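# About Perkholm

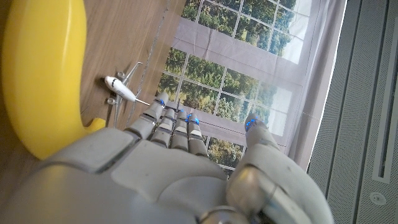
Tasby, 28/11/2019

Perkholm makes sports games for home computers and consoles. We started with a tennis game, Erken, put together in evenings and sold by download. It shifted 500 copies in its first month and paid for our first proper office, over a bakery in Tasby.

There are 9 of us now. Most of the team write code or draw courts and players, and one person looks after sound. We test everything in-house first, then send it out to a group of 200 players who tell us what is broken.

Our second game, Puma, is a golf game with 10 courses, all made up by us. It came out in October. You can play it alone or pass one controller round the room. Online play is being worked on and will be a free update.

We don't carry adverts in our games and we don't sell extra clubs, rackets or kit. You pay once.

For help with a game, use the support form and say which version you have. Press copies can be requested on the same form. We are not hiring at the moment.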